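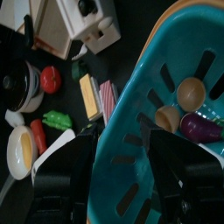
Visit report: Maksymiv open day, manipulation hall
September 2024

The Maksymiv site at Dundlow opened its manipulation hall to outside visitors for one afternoon. I attended on behalf of our handling group, mainly to see the gripper cells and to ask about data storage, and these notes are for those who could not get a place. The host for the technical part was Lesia Kravchuk, who runs the hall. Her answers are paraphrased from my notebook and any errors are mine.

Arrival and layout

Entry is from the car park side, through the old packing hall. Badges were printed at the desk and safety glasses were compulsory past the yellow line, including in the viewing area. The hall holds a row of benches with a walkway on one side and a control desk at the far end. Cable runs are overhead. Lighting is from diffuse panels, and the blinds were kept down all afternoon. Kravchuk said daylight had given them more trouble with the wrist cameras than anything mechanical.

Two cells were running for visitors. The first handled cartons and trays and is of limited interest to us. The second was the toy kitchen cell, and I spent most of the session there.

The kitchen cell

The work is tabletop pick and place with toy food and cookware on a black surface, using a two-finger gripper with a camera at the wrist. The fingers are black and angular. The destination for the demonstrated task was a teal plastic basket with a slotted floor and an orange rim. The items on the table included a lidded pot, a frying pan, a tomato, a carrot, a green pepper and slices that looked like cheese and bacon. A hollow egg in two halves and an aubergine were in the basket.

The egg was the most useful object for our purposes. Its halves are different sizes, and a half lying with the hollow upward is a different grasping problem from one tipped on its side. With the hollow upward, one finger can go inside the shell and the other outside, which gives a secure hold but needs good depth information near the edge. On its side, the half tends to roll when the first finger touches it. The operators are told to approach along the rim and close slowly. I watched several attempts of each sort, and the tipped half was clearly the slower of the two.

The aubergine is glossy, and so is the tomato. Gloss produces highlights that move with the wrist camera, and the earlier version of the detector treated these as object edges. The present version, called Plukus internally, was retrained in January with the lamps shifted between sessions. Kravchuk described the improvement as good enough to stop worrying about, and did not offer a figure.

The basket floor raises a related point. With slots over a dark table, the camera sees a regular pattern of dark bars behind every object. I asked whether a solid tray had been considered. It had, and was rejected on the grounds that customers use perforated containers and the software would have to deal with them sooner or later. The rim is a more practical nuisance. A finger coming in at a shallow angle will touch it, so the planner keeps a fixed clearance and accepts a steeper approach.

Data and procedure

Episodes are recorded by teleoperation and then replayed by the learned policy for comparison. The kitchen set stands at 963 recorded episodes, of which 661 have been accepted for training. The remainder are kept in a separate store, with a reason code against each. The commonest code is an operator pausing too long in mid-air. The next is a second object being dragged along with the intended one.

The layout of the table is changed between episodes by hand, from a printed card. There is no attempt at tidy spacing, and items may touch or overlap. Before each session the operator checks finger alignment with a gauge block and records the result on paper. The paper sheets are typed up at the end of the week, a step I would want to remove if we copied the arrangement.

On policy performance, the quoted success rate for single-item placement into the basket was 92 per cent over the most recent test block. I asked how success was defined. It means the item is at rest inside the rim and released, with no limit on orientation. Dropped items which happen to land in the basket are counted as successes. I would treat the figure with some care for that reason.

Hardware notes

The finger pads are bought in from Fedent and replaced when the surface goes shiny. No fixed interval is used. The wrist camera is held by a printed bracket, now on its second design, the first having cracked at the screw holes. Calibration takes nearly 2 minutes and is repeated after any knock. Network storage is local and is copied to the main building overnight.

I could not get a clear answer on force sensing. The fingers have motor current feedback, and a separate sensor has been tried on the bench, but Kravchuk was not willing to discuss the results.

Points to follow up

Request the reason code list, which would save us drafting our own.
Ask for the lamp positions used in the January retraining.
Check whether our pads would fit the same finger profile.
Find out if the layout cards can be shared.

Parking was full by the start of the session and the overflow field is soft at the lower end. Lunch was not provided. The carton cell has its own handout, and I have left a copy in the group tray.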